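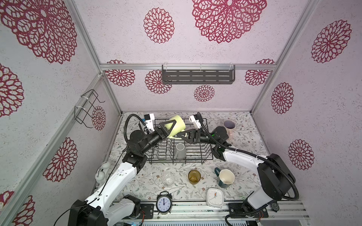

Student Project Reports, Issue 32, p. 141

2024-08-04
By the Gillau project group, Hospitality and Tourism
3 min read

Can a small guesthouse let its guests check themselves in?

Our project started with a missed train. One of us got to Iltthorpe after the front desk had closed and spent a long evening on the phone trying to find out where the key was. The owner was lovely about it, but we came home full of questions, and by February we had a topic!

We picked two places that agreed to let us follow their arrivals. Irkier is a guesthouse near the station in Iltthorpe, with a desk that closes in the early evening. Warrier is a hostel up the hill, bigger and noisier, where most people book a bed only a day or so ahead. Both had the same trouble with late guests and had dealt with it in very different ways. Irkier put the key in a coded box by the side door and sent the code by email. Warrier asked late guests to call when they got off the bus, and someone came down to let them in.

What we did

We read the arrival messages both places send out, sat in on evening shifts, and gave guests a short paper survey at breakfast. We got 141 surveys back, which was far more than we had hoped for (the free coffee helped). We also talked with 32 guests for longer, mostly in the lounge at Warrier, where people love to talk about bad arrivals.

What we found

The key box itself was hardly ever the problem. People liked it, including a few who told us they hate machines and codes. The email was the problem! Irkier's message ran to nearly 3 pages when we printed it, and the code was under the parking rules and a paragraph on towels. Guests standing outside in the rain with a weak phone signal had to scroll through all of that. Several had never opened it, thinking it was a second copy of the booking receipt.

At Warrier, guests enjoyed being met at the door and said so again and again. The weak spot was the phone call. Visitors from abroad often had data but no way to make a local call, and the arrival message gave no other way to get in touch.

So we wrote new messages for both. For Irkier we put the code and the side door directions in the first lines and moved everything else to a sheet in the room. For Warrier we added a chat number and a line asking for the bus time. The staff changed some of our wording, and their version was better than ours, especially the directions from the bus stop, where we had left out the steps.

What we would do differently

Our survey asked "Was check-in easy?", and nearly everybody circled yes, even people who then told us a ten-minute story about walking around the building. We should have asked what they did first, second and so on. We also missed anyone who skipped breakfast, and late arrivals are just the people who sleep in. A card left in the room would have caught more of them.

The new messages went out too close to our deadline for a proper before-and-after count. Irkier has offered to keep the late-arrival log going, and we would love for next year's group to pick it up. The blank log sheets are in the Gillau project folder along with both sets of messages.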